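Course notes > Desk Hardware > Chapter 6

6. Keyboard Trays and Under-desk Mounts

By Guoqing Feng

Draft of 30/05/2018. Read chapter 3 first if you skipped it - the bits on desk height matter.

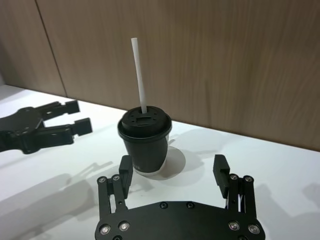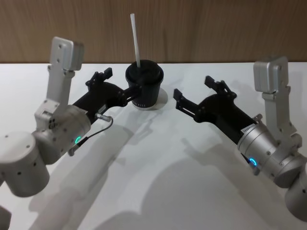 White tabletop, wood-grain wall behind, in both.

So, trays. A keyboard tray hangs below the desk on a track and slides out when wanted. Simple enough. Most of the trouble comes from the track, not the tray. Too short and the keys stay half under the desk edge. Too long and it hits the crossbar at the back.

Measure before buying. Depth from front edge to crossbar, then the clear width between the legs. The Nastora track used in this chapter needs 270 mm of clear depth. The tray itself is 64 cm wide, mouse included. Write both down, you will need them agian in the exercises.

Tilt next. Level or sloping slightly away from you suits most people. Sloping towards you bends the wrists back - avoid. The Mevau bracket locks with a knob on the left, the Xia one with a lever. Either is fine, but check it holds when you lean on it.

Fixing screws. Shorter than the desktop is thick, obvious but peple still get it wrong. Pilot holes first.

We start with the track.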